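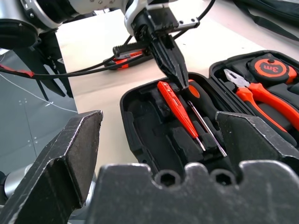 Toolboxes: what goes back in, and where

The shared toolboxes at the Todbridge workshop are being sorted again this January. Long-nose pliers are one of the things that tend to go astray, so please put them back in the open toolbox when you finish with them, jaws closed. Small saws and files go in last, on top, where the teeth won't catch on anything else.

The workshop lent out tools 1,727 times last year, and most of them came home. The ones that didn't were mostly small: bits, hex keys, a tape measure or two. We spent 50 dollars replacing them, and we would like to spend less this year.

A few reminders for anyone using the white tables:

Empty the box only as far as you need to. If you have to dig for something at the bottom, lay the other tools flat on the table and put them back before you start work.

Keep cables away from blades. If a cord has to cross the table, move the saw first.

Wipe the handles before you put a tool away. Oily grips are the most common complaint we get, ahead of missing tools.

Tell the desk if a tool is dull or loose. There is a tray marked Guvlow by the door -- the name of the old hardware store it came from -- and anything left in it will be looked at by Thursday.

The Mirkumville branch has 2 spare toolboxes with lift-out trays and has offered them to us. They should be on the shelf next to the sign-out book by the end of the month.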